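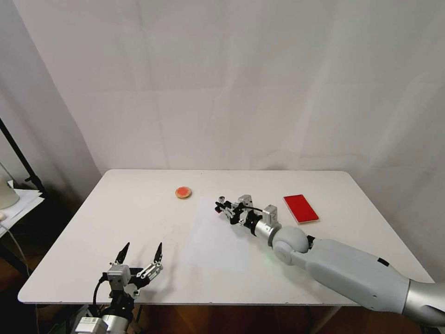 The two-armed station at Zotska before a placing task. The view is the one the learning system gets from the head camera.

The Long Way to a Moved Cookie

8 September 2020

The task sheet for the morning has one line on it: pick up the round item, place it on the flat item, return both arms to rest. An adult with no training can do this in a couple of seconds. At Zotska, a small automation firm that leases the upper floor of a former print shop in Borkodau, the same line is the subject of 1,860 recorded examples, and the staff do not regard the set as finished.

Each example is called an episode. An operator drives the arms by hand through a matched pair of control arms, and the station records the joint positions, the gripper openings and the camera images together. When the task is done, the operator presses a pedal and the episode closes. The objects are moved, the arms go back to rest, and the next one begins. A trained operator completes 27 usable episodes in an hour on a simple task. On a task that needs both arms the figure drops to 21.

Eirlys Morris runs the collection floor. She came to the job from textile inspection, where she spent her days looking for faults in cloth, and she describes the present work in similar terms.

"You are looking at the same thing over and over and trying to stay interested in the differences," she says. "The differences are the product. If I give the training group a thousand copies of one motion, they have one motion."

Her planning is mostly concerned with those differences. The start position of every object is drawn from a printed grid, and the operator works down the list without choosing. Early in the project the choice was left to the operators, and the plots made in February showed what happened. Objects had been placed near the middle of the table, close to the right gripper, at angles convenient for the fingers. The policy trained on that data performed well in the middle of the table and poorly near the back edge, where it tended to close the gripper short of the item.

The flat items are now turned to a new angle for each episode. The round ones are placed near the back, near the front and off to each side. A share of the episodes begin with the arms in awkward postures, so that the system has seen some way out of them.

Recovery is a subject on which the floor and the training group took time to agree. The first instructions told operators to discard any episode that included a missed grasp. The result was a model that had never seen a miss and had no response to one. It would close on air, lift, travel to the target and open again with nothing in the gripper. Under the current rule, an operator who misses is to back off, try again and keep the recording. An episode is thrown out after 3 failed grasps, or at once if an object leaves the table.

Plain surroundings are used for the first stage of each task. The white table and white backdrop give the vision part of the system little to be confused by, and they make labeling errors easy to spot. The later stages add patterned cloths, changed lighting and unrelated objects. Morris would like to bring these in sooner. The training group prefers to have a working baseline first – a disagreement that has gone on for most of the project and shows no sign of ending.

Food and food-like items bring their own trouble. A rigid block tolerates a careless squeeze. A cookie has a rim that chips, and a gripper driven by position alone will keep closing until it reaches the commanded width. Operators learn to stop early and let the fingers settle. That habit carries over into the recordings, and the trained policy reproduces it, including a short hesitation just before contact that the engineers did not ask for. An attempt to trim the pause out of the data led to more broken items, so it was left in.

Operators work in blocks and change places between them. Morris tracks episode length by operator and by block. Fatigue appears first as longer approach paths, then as an increase in missed grasps. She ends a block when the paths lengthen, whatever the count stands at.

Checking takes nearly as much labor as recording. Every episode is played back at high speed by someone other than the person who recorded it. The reviewer marks the moment of grasp and the moment of release and confirms that the written instruction matches the action. The review software, known in the building as Wieczorek, flags gaps in the camera stream and sudden jumps in joint position. It does not catch an operator who placed the item beside the target and pressed the pedal anyway.

The next task on the sheet is to pass an object from one gripper to the other before placing it. The grid for it has been printed. The start positions for the left arm are still being argued over.

Comments

itden_bench: Good to see the missed grasps kept in. We threw ours away for a year and had the same closing-on-air behavior. What is the ratio of clean episodes to recoveries? The article doesn't say.

R. at the mill: 27 an hour seems low for single pick and place. Is the reset time included?

itden_bench: @R. I read it as including resets. Moving the objects by the grid takes longer than people expect.

plainweave: Former cloth inspector too. The bit about staying interested in the differences is right. My eyes went before my patience did.

R. at the mill: Would have liked more on the control arms and less on cookies.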